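Speaker notes: Setting the counter for a small lunch shop
Manee Tanasarn, Bemgate food sellers' meeting, 2023-10-15

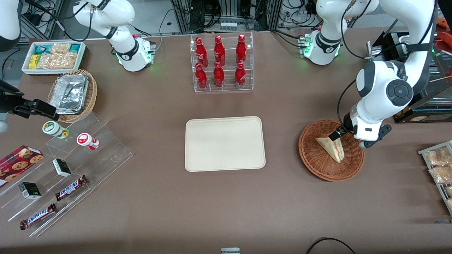

Counter with sandwich basket, bottle rack and snack tray.

Slide 1. Say good morning, thank Wiroj for the room. Speak slowly!

Slide 2. Start with the baskets. Wrapped sandwiches look nice in a round wicker basket. Clear wrap is good, the customer sees the bread and the filling and does not need to ask. Tell the story of my first shop, where I kept all sandwiches in a closed box and sold 8 in one day.

Slide 3. Drinks. Point to the rack with two levels, three Coca-Cola bottles up and three down. I like clear acrylic for this, it does not hide the labels. Ask the room: who still keeps bottles in the carton? Wait for hands.

Slide 4. Snacks go together in one white tray. Crackers in clear bags can stay beside the boxes. The other basket has foil inside. At Promel we also use foil, and we change it every morning.

Slide 5. The beige tray in the middle is free. Please keep one tray like this for making the customer's order. In June we tried without it and the lunch line became very slow.

Slide 6. Costs. Our baskets, rack and trays were 2,156 baht together. If somebody asks about the table cover, Chaiwat knows the price.

Questions, then tea. Collect the paper forms before people leave.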